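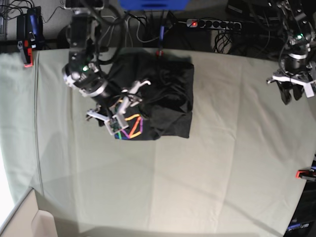 衣服为什么会皱呀？我小时候拿这个问题烦过好多大人，得到的回答差不多都是“因为你不好好叠”。叠不叠当然有关系，可是一张塑料尺子弯一下会弹回来，一块橡皮捏一下也会弹回来，怎么偏偏衣服就记仇呢？你看那件揉成一团的黑衣服，右边和上边全是一道一道的褶子，倒是角上那些橙的、紫的、黄的、绿的、蓝的线，弯来折去，是特意印成那样的。印上去的折线熨不掉，布上的褶子可以熨掉，今天我们就来聊聊后面这一种。

先说说布是什么做的。你找一件旧棉布T恤，凑近了看，最好拿个放大镜，会看见好多细细的小圈圈，一个套着一个，那是纱线。把一根纱线拆开来搓一搓，又会散成更细的毛毛，那叫纤维。棉花的纤维是从棉花籽上长出来的，细得不得了，比你的头发还细！

再往小里看，放大镜就不够用啦。棉纤维是由一种叫“纤维素”的东西组成的，你可以把它想成许许多多很长很长的链子，并排躺在一起。链子和链子之间有一种轻轻的拉力，科学家管它叫“氢键”。名字听着有点吓人，其实你就当它们是手拉手好了。一只手的力气很小，可是链子那么长，手那么多，加起来就挺结实的。

好，现在你一屁股坐在床上，把衣角压弯了。里面的链子被你挤得挪了位置，原来拉着的手松开了，跑到新地方，又拉上了新邻居的手。等你站起来，它们还拉着呢，谁也不愿意松开。布就这样停在了弯的样子上，一道褶子就有了。

水是这里面最会捣乱的家伙。水分子特别小，爱往棉纤维里钻，钻进去以后就插到链子中间，这边拉一只手，那边拉一只手，原来的链子就拉不紧了，可以滑来滑去。所以湿衣服最容易变形。你要是把洗好的衣服团成一团忘在盆里，等水慢慢跑掉，链子就在乱七八糟的位置上重新拉好了手，哎呀，那一身褶子可难对付了。我有一次把一条棉布裤子忘在盆里，拿出来像一棵干白菜，穿着去了Gurncombe的图书馆给小朋友讲故事，有个叫Dinesh Sundaram的小男孩从头到尾都盯着我的膝盖看。

想自己试一试吗？准备两块一样大的棉布手帕，一碗清水。一块手帕保持干的，另一块放进水里浸透，拧一拧。然后把两块都捏成小团，用橡皮筋绑好，放在窗台上，等湿的那块完全干透（得有点耐心，中间别偷偷打开）。最后把橡皮筋拆掉，铺平，比一比谁的褶子深。
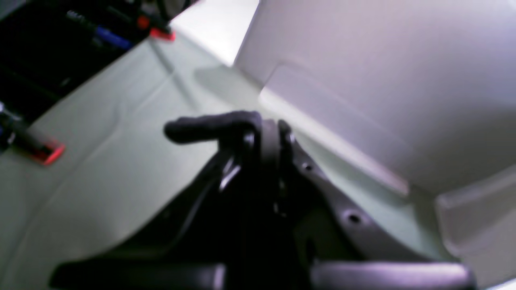 做完以后你还可以接着玩。拿湿过的那块手帕，用喷壶喷一点水，用手掌从中间往四周慢慢抹平，再放着晾干。褶子是不是浅了好多？水能帮着把褶子留下来，也能帮着把它送走，就看晾干的时候布是什么形状。挂衣服之前要抖一抖、拉一拉，用的也是这个道理。

熨斗呢，比喷壶多了一样本事，就是热。一热起来，链子们就动得更欢，手更容易松开。熨斗再那么一压，它们只好平平地躺下。蒸汽熨斗又有水又有热，所以最好用。等布凉下来、干了，链子就在平平的位置上重新拉手。熨斗很烫很烫，会烫伤人，要熨衣服一定得请大人来，你在旁边当指挥就行。

那为什么有的衣服怎么揉都不太皱呢？这要看它是什么做的。羊毛的纤维天生弯弯曲曲，像小弹簧，压下去还想弹回来，所以毛衣很少有深深的褶子。涤纶是工厂里做出来的纤维，它不爱喝水，水钻不进去多少，平常揉一揉也不大会留下印子。可是涤纶怕太热，热的时候压出来的褶子反倒特别牢，有些百褶裙就是靠这个做出来的，洗了又洗，褶子还是一排一排整整齐齐。麻布最爱皱，它也是纤维素做的，纤维又硬又直，没什么弹性，坐一会儿就一道印。

还有一种“免烫”的棉衬衫，有个叫Encarnación Cabello的小读者写信问过我，棉布明明会皱，它凭什么不皱？办法很聪明：工厂给棉布泡一种药水，再加热，让链子和链子之间搭起小桥。小桥比手拉手牢固得多，布被压弯了，小桥会把链子拽回原来的地方。不过小桥多了，布会变得脆一点，没那么耐磨，摸起来也可能硬一些。

你今天穿的是什么布？翻开衣服里面缝着的小标签看看，上面会写棉、羊毛、涤纶，或者几种混在一起。先猜猜它爱不爱皱，再抓起一小块衣角，在手心里使劲捏一会儿，松开瞧瞧猜对了没有。捏完记得抹平，要是抹不平，喷点水再试一次。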